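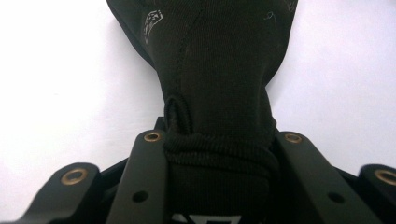 How to Sort, Pair and Fold Socks and Other Small Knits

If you have ever stood in front of the dryer at 6 in the morning holding one dark sock and wondering where in the world its partner has gone, then pull up a chair, because this page is for you. I have been doing laundry for a household of four for a good many years now, and small knits (socks, sleeves, thin gloves, those stretchy headbands the kids wear for running) gave me more grief than all the sheets and towels put together. I finally got a system going last July, when we moved into the house on Maihi Road and I had to unpack every drawer we owned anyway.

What you will need

A clear stretch of table or bed, a good lamp or a window, and a basket for the singles. A few safety pins are handy too. You don't need drawer dividers, though I'll say a word about them further down.

Step 1: Let everything dry all the way

I know you want to get it done. So do I! But the cuff is always the last part to dry, and a cuff that goes into the drawer even a little damp will make the whole drawer smell like a gym bag by the end of the week. Pinch the ribbing between your fingers. If it feels cool, give it another 19 minutes in the dryer on low, or hang it over a chair back and go have your coffee.

Step 2: Turn everything right side out

Put your hand down inside, take hold of the toe, and pull it back through. Once you have done a pile of them it goes very quickly, and my mother-in-law could do it while carrying on a full conversation about somebody's wedding. While your hand is in there, spread your fingers and look for thin spots. Hold the knit up by the cuff and let the rest open out so you can get a proper look at it. Anything with a hole goes in a mending pile, and please don't tell yourself you'll remember which one it was.

Step 3: Sort by color, then by cuff

Start with the light ones, which are easy and will cheer you up. Black ones are the trouble. Two black socks that look like twins under the kitchen light can be quite different by the window, one gone a bit brown and the other still dark as ever. So take the blacks to the window and sort them by the cuff first. Wide ribs go with wide ribs, narrow with narrow, and then check the length.

After that, look for printing. A little white logo is the best friend you have in a pile of black knits. Lay the two side by side with the logos facing up and see that they match, and check how worn the print is as well. Vaughan Bolger, my neighbor back in Drekcombe, used to pair his by nothing else, and he had 26 pairs of black socks for work. If there's no logo, follow the seam and see where it runs.

Step 4: Fold, don't ball

I was a baller for years, I admit it. You put the two together, turn one cuff down over the whole bundle and toss it in the drawer. The trouble is that one cuff gets stretched every single time, and then you have a sock that stays up and a sock that slides into your shoe.

Lay one flat with the heel facing up. Lay its partner right on top. Smooth them from the middle outward with the side of your hand, and straighten the cuffs so the edges line up. Fold the toe up to the cuff, then fold in half once more. Stand the little packet on its edge in the drawer.

Sleeves and other tube shapes go the same way, except that you start from the wide end and fold toward the narrow one. If there's a tab or loop on the side, tuck it flat before you fold or you'll have a lump.

Step 5: Deal with the singles

Every single goes in the basket, and the basket stays by the dryer. Give them two months. Marama McAlister, who taught me most of what I know about mending, pins hers to a string along the laundry room wall, and hers do seem to find their partners faster than mine. When the time is up, the leftovers become dust rags. Slip one over your hand and do the window blinds with it, it's wonderful for that.

A word about drawers

Dividers are nice but a shoebox lid does the job. My top drawer holds almost 50 folded pairs standing up, in two lids and one old cookie tin. I keep the dark ones at the front where the light gets to them, and the thick winter ones at the back until it gets cold.

Washing notes

Cold water, inside out if there's printing you want to keep, and close any hook-and-loop straps on other clothes before they go in, or they will chew up a knit in one wash. Skip the fabric softener on anything stretchy. And check inside the fitted sheets before you give up on a missing one. I found three in there last week.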